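Syringe task, second attempt

The pouring task is finished as far as I am concerned, so the club has moved on to the syringe. The aim is the same as last term: two arms, a measured volume of coloured water, and as little of it as possible on the table. Maysoun Mahasneh set the target at 15 ml per transfer. I would have picked something larger, but she writes the task sheets.

The first attempt in September went badly for a dull reason. We had recorded 200 demonstrations with the syringe held near the top of the barrel, and at that height any small error in the wrist angle becomes a large error at the tip. The policy learned our bad habit faithfully. Zaid Akl replayed the joint logs and found that the right wrist had been drifting by up to 5 degrees between the grasp and the release. We threw the set away and started again with a lower grip and a slower approach.

Changes since then:

Gripper closing force is down by a third. The old value bent the barrel enough to move the plunger.

The cable on the right gripper has a longer loop. The short one pulled on the wrist at full reach, and I suspect this was half of the drift.

Both arms now return to the same rest pose before each run. We had been starting from wherever the last person left them.

The logging script writes one file per run. It used to append to a single file, and a crash lost us an evening's work.

The colouring is ordinary food dye, red with a bit of yellow. Plain water was hopeless for the wrist cameras. Blue was better but stained Zaid's sleeves, and he objected.

Light is still a problem. The bench is by the windows and the far side of the table goes almost white in the afternoon, so a model trained on evening runs does poorly at three o'clock. Maysoun wants blinds. I would sooner record at mixed times and let the training deal with it.

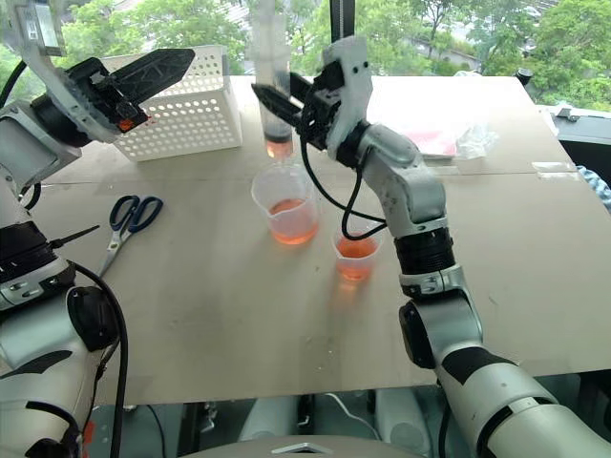

The total now stands at 726 runs, counting the short ones that only cover the grasp. I want to train on the full runs alone first, then add the short ones and compare. My guess is that they help with the grasp and do nothing for the plunger, where most of the failures are.

After this comes the packet task, which needs one arm to hold and the other to cut with scissors. Zaid has started on a finger insert for the handles. The first print snapped at the base - wrong layer direction - and the second is on the printer tonight.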